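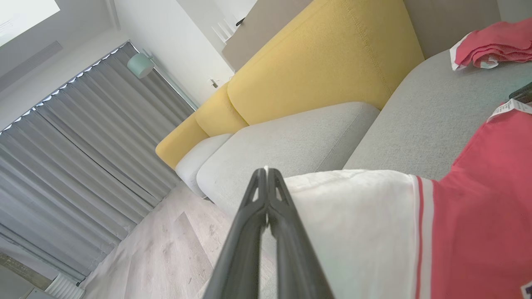

Week 4: Reading the blurb before the book

Bring your copy of The Kunelik Lantern on Saturday. We start at the back cover and stay there for the first half hour.

The blurb promises "a timeless tale for every child". I'd like you to doubt all of it. Timeless since when? The story came out last October. And which children did anybody ask?

Text for discussion: Do-yoon Song's picture book, 751 words, illustrated by Gil-soo Sung. A goat is left behind in the village of Mukholm and walks home over the ice. The publisher's notes for teachers say it "builds resilience". I have read it with two classes and can't find where. The goat complains the whole way and is carried for the last four pages.

Points to argue over:

Does the text need the lantern at all? It gets the title and two sentences.
Who is telling the story on the ferry page? The voice changes and I'm not convinced Song meant it to.
Sung's night spreads are very dark. Hong (chapter 2 of the reader) calls this "brave". Hong doesn't say how it works at bedtime with a poor lamp.

Written task: a blurb of 60 words, no adjectives of praise. Then compare yours with the one for the Platcombe edition, which was cut and sold as a board book. Hand both in at the start of week 5.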